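Acoustic foam or mineral wool for a small back room?

Ludley Audio and Build Forum > Rooms and Treatment

kekat_row
Posted 5 August 2018
Room is at the back of a terrace in Kekatgate, built 1879, solid brick walls, suspended timber floor. Long decay in the low end, worst near the desk. I have a quote from Promano for foam panels on all four walls. Is that money well spent, or should I build frames and fill them with mineral wool?

damp_course
Frames. Thin foam does very little below 700 Hz. Your trouble is lower than that.

tenor_clef
Depends on depth. Open-cell foam absorbs well if it is thick enough and spaced off the wall. The material is fine, people just buy it too thin.

damp_course
At that depth it costs more than wool and still does less in the corners.

kekat_row
What counts as open-cell? The listing only says "studio grade".

tenor_clef
Blow through it. If air passes, the cells are open. A rough, porous face is a fair hint but proves nothing, as some closed-cell sheet is cut to look the same.
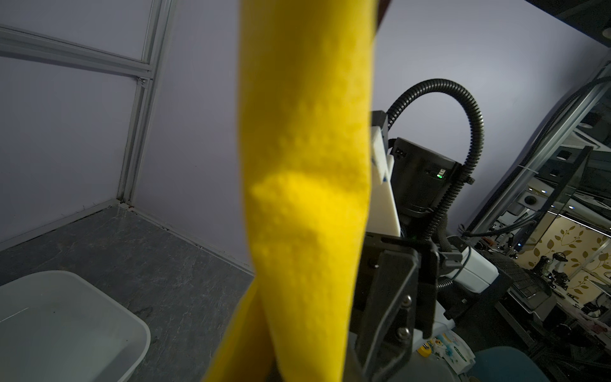 Re: Foam or mineral wool - fire rating

nic_aodha_joinery
Nic Aodha workshop here, we fit out practice rooms. Before anyone argues depth again: ask the seller for the fire test certificate. Untreated polyurethane foam burns fast and the smoke is toxic. If they cannot send the paperwork, do not put it on a wall.

tenor_clef
Agreed. Melamine foam is better in that respect, though it marks easily.

damp_course
Or use wool and the question mostly goes away. Wrap it in a breathable cloth so the fibres stay put.

kekat_row
Any issue with wool against solid brick? The back wall gets cold.

nic_aodha_joinery
Leave a gap behind the frame and keep it open top and bottom. Sealed against a cold wall you risk condensation. The gap also helps absorption lower down.

damp_course
Not by much in a narrow gap, but yes, leave one.

kekat_row
Measured again with the door shut. The peak is at 2 times the frequency I first posted in the other thread, so I had misread the plot. Will build the corner frames first, then measure before ordering any foam.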